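Can a machine do your chores yet? (junk drawer edition)
Thu 1 May
Posted by pegboard_dad

So my wife asked me last night why we still don't have a thing that empties the junk drawer, and I didn't have a good answer. I work two doors down from the robot people at Forsberg, so I'm supposed to know this stuff! Vacuums, sure. Mowers, fine. But picking one thing out of a pile of other things and putting it where it goes — are we there or not?

---

lintroller
Not there. I had a Rinetar laundry folder on loan in January and it wanted every shirt handed to it flat, front side down, collar to the left. By the time I'd done that I could've folded the shirt. It cost 2,000 dollars and did towels okay.

---

gus_on_second_shift
Depends what you call a chore. At our shop we have an arm on the packing line and it picks all night without a complaint from me. Same carton, same spot, and it's faster than I am. I'd put that down as a yes.

---

lintroller
Same carton same spot is a conveyor with extra steps, gus. Pegboard asked about a junk drawer.

---

gus_on_second_shift
Fair, but people said the same thing about mixed cartons and we run six sizes now. I had to retrain it for the shiny ones, I'll give you that. Anything with foil on it was a pain for weeks.

---

mopbucket88
Foil and chip bags, yes!! My brother-in-law's outfit tried a Hodia picker on snack orders and the suction cup would grab a bag, the bag would wrinkle, and down it went. They switched to fingers and then the fingers couldn't get under anything thin. He still likes the machine, he just keeps a person next to it (which kind of defeats the point if you ask me, and he didn't ask me).

---

pegboard_dad
OK so that's where I'm landing too. A bag, something round, and something long and skinny lying half under something else — I'd do that without looking. What would you all call a pass? For me it's the bin emptied with no help, two times in a row, and nothing crushed.

---

quietkettle
I'd want it to know where the stuff GOES. Getting a spoon out of a bin is half of it. My kids can get everything out of a bin.

---

lintroller
Ha, mine too. But I'd settle for pegboard's version. If Vanar or anybody sells one that can do a bin of random junk in the time it takes me to drink a coffee, I'll take back everything I said about the folder.

---

gus_on_second_shift
Holding you to that. I say the bin is doable now if you're patient and the thing is bolted down. The drawer in your kitchen with the batteries and the soy sauce packets, no, give it a while.

---

pegboard_dad
Patient I can do. My wife, less so. Anyway, for lintroller, who wanted to know what I mean by random junk, I mean a mix like this one. I'd go for the orange-red ball thing first and leave the foil for last. Which would you pick? 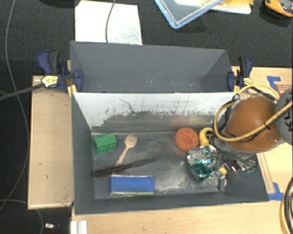
Mixed bin with the arm at the right: wooden spork, blue box, green and silver snack bag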